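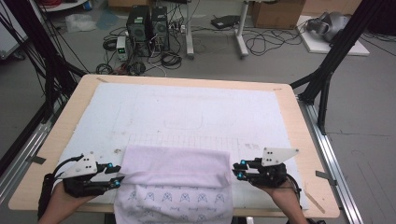
**Elsie Waaka**

Ticket 2114 – LED face panel (Dasetti), treatment room 2
Status: open, waiting on supplier

Client reported no warmth on the left cheek during a 22 minute session. I ran the panel on my own forearm afterwards and the left side does light up, but it looks dimmer to me than the right. Supplier's first answer was that this is "normal variation between diodes". I don't believe that. It was even when we got it in December.

Tried so far:

- Different wall socket. No change.
- Swapped the power lead with the one from room 3. No change.
- Full reset as per the Dasetti booklet, held for the long beep. Left side came back bright, then dropped again before the programme finished.
- Cleaned the lens cover with the Bunting wipes, in case it was serum residue. It wasn't.

Kieran Fitzgerald from the Cludmont branch rang to say theirs did the same and a software update cured it. Perhaps. His panel is the older model and he couldn't tell me which version he put on, so I'd like to see that in writing before I plug anything in.

Plurik support now want me to "recalibrate for skin tone". I can't see how a setting that applies to the whole face dims one half of it. Asked them to explain – no reply as of 4 pm.

Panel is switched off and labelled. Red light bookings moved to room 3, peels and facials carry on as usual. I've asked for a replacement left board and a straight answer on whether the fault counts under the warranty.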